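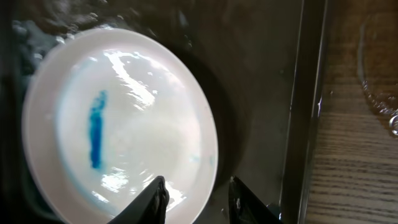 ## 4. Hand Washing Plates with Blue Concentrate

This section covers washing flat dinnerware by hand in a single-basin sink with Stinen blue concentrate. It applies to glazed white plates without metal trim. For glassware, see Section 5. For pans and anything with baked-on residue, see Section 6.

### 4.1 Before you start

1. Remove food scraps with a soft scraper. Do not use a knife on the glaze.
2. Clear the basin and check the strainer. Loose scraps carried over from the last load will stick to wet plates.
3. Close the drain. On a Davar basin, turn the knob until it stops. On other basins, press the plug down by hand.
4. Fill with warm water until a plate laid flat on the floor of the basin is fully covered.

**Note:** Do not add concentrate while the basin is filling. The falling water raises foam before the plates are in, and it becomes hard to see the bottom.

### 4.2 Dosing

The concentrate is strongly colored so that the user can see where it has gone. A dose placed in still water over a white plate shows as a narrow blue streak with soft edges. It does not spread evenly without help.

1. Lay the first plate face up under the water.
2. Wait for the surface to settle.
3. Add 2 ml of concentrate over the well of the plate, close to the surface of the water. The small line in the cap marks this amount.
4. Leave it for a few seconds, then move the water gently by hand until no separate streak is left.

For a heavily greased plate, skip step 4 and go to 4.3 with the concentrate still in place.

**Caution:** Undiluted concentrate can stain unglazed foot rings, grout and wooden handles. Rinse spills at once. Do not leave a plate with a worn or crazed glaze under an undiluted dose.

**Caution:** Do not mix with bleach or with any other cleaning product.

### 4.3 Washing the face

1. Lift the plate out of the water and hold it by the lower rim, tilted. Keep the other hand free for the sponge.
2. Spread the concentrate over the face with a wet sponge. Work from the well out to the rim.
3. Turn the plate as you go so that the liquid runs back across areas already covered.
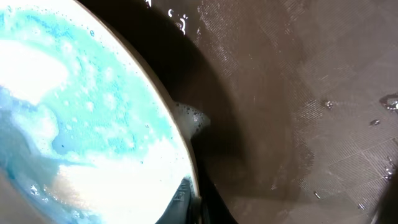

4. Go over any bare white patches again. The film is always uneven on a tilted plate – deeper color collects toward the low side, and the upper part thins out first. Thin color is acceptable. Bare glaze with a greasy feel is not.
5. Wipe the rim separately, following it all the way around. Foam tends to hang there and can hide dried sauce.
6. Turn the plate over and wash the back and foot ring with what is left on the sponge.

**Note:** Small bubbles scattered through the film are normal. Large amounts of stiff foam mean too much concentrate. Halve the next dose.

### 4.4 Rinsing

1. Let the film drain back into the basin.
2. Rinse the face under running water until no blue is visible in the well or along the rim.
3. Rinse the back.
4. Stand the plate on edge in a rack. In the Shboul rack, leave every second slot empty for plates with a deep rim.

A pale tint that stays after rinsing is usually leftover film in fine surface scratches. Wash once more without adding concentrate. If the tint remains, use Bultidon paste as described in Section 8.

### 4.5 Changing the water

Change the water when it feels greasy between the fingers or when the foam is gone. One basin is normally good for 24 plates of ordinary soil. Do not top up old water with fresh concentrate – the color comes back but the cleaning effect is poor.

| Item | Value |
|---|---|
| Dose per basin | 2 ml |
| Plates per basin, ordinary soil | 24 |
| Bottle contents | 100 ml |
| Usable contents with dosing cap fitted | nearly 90 ml |

### 4.6 Checking for missed spots

Look at each plate from a low angle with the light behind it. Reflections on a wet surface can be mistaken for foam, so tip the plate slightly before deciding. A reflection moves and foam stays where it is. Blue that remains as a short line in one place has not been mixed in and needs to be spread by hand. 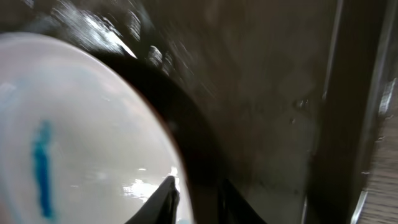

Davar support advises against pouring the dose down the side wall of a dark basin, where the color cannot be judged, and asks that users always dose over a white plate. The same advice applies to stoneware sinks of other makes. If all the plates in the load are dark, dose over a white saucer and take it out before washing.

### 4.7 After use

1. Open the drain and let the basin empty fully.
2. Rinse the floor and walls.
3. Rinse the cap and close the bottle.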